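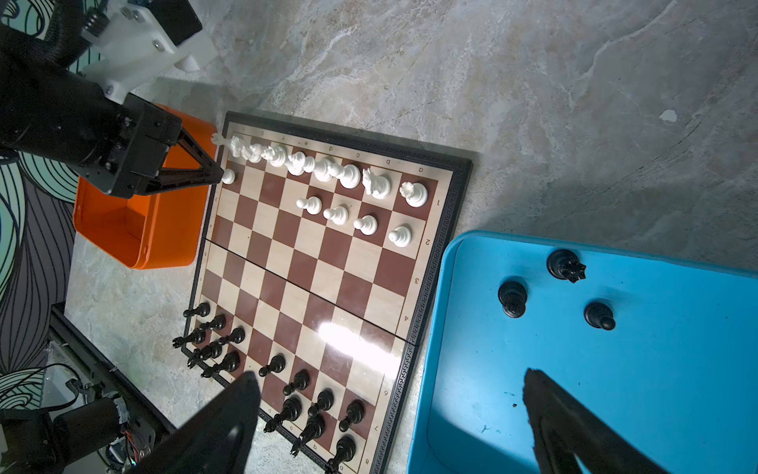

Visit to the open day at Peltton, 22 March 2024

Peltton is a house for board games at the edge of our town, with a workshop, a small shop and one big room for playing. I had wanted to go since February, when my neighbor Noelia Toledo told me they repair old chess sets. The entrance was 4 dollars and the coffee was included.

First we saw the workshop. Dilwyn Rees showed us how he puts new felt under the pieces. He cuts the felt a little too big, glues it, and trims it the next morning. He had a drawer full of lonely kings and rooks from sets that lost their other pieces, and visitors may look in it for a match. I looked for a knight for my father's old set from Szénási, but all of them were too tall.

After this I spent most of my time in the playing room. The sets stand directly on the floor, which is gray with a marble pattern, and it is hard for the knees. I liked best a folding wooden board in cream and reddish brown. It has a black border with a very fine Greek key pattern, and the letters and numbers are printed small at the side. The hinge in the middle is only a faint line. The lamps shine strongly on the board, and from one side I had to move my head to see the squares.

The pieces are kept in plastic containers. At this board there was an open orange bin and a big light-blue tray with round sides, and in the tray were three black pieces, one of them a pawn lying on its side. Most of the others were on the board, the white and the black at opposite sides. Most of the white ones stood very close together in the last row, with a knight right next to the rook.

In the shop a similar board from Erholm cost 700 dollars - too much for me. I bought a small bag of green felt and a tube of glue. The bus back leaves every 15 minutes from the other side of the road, and the stop has no roof, so take an umbrella.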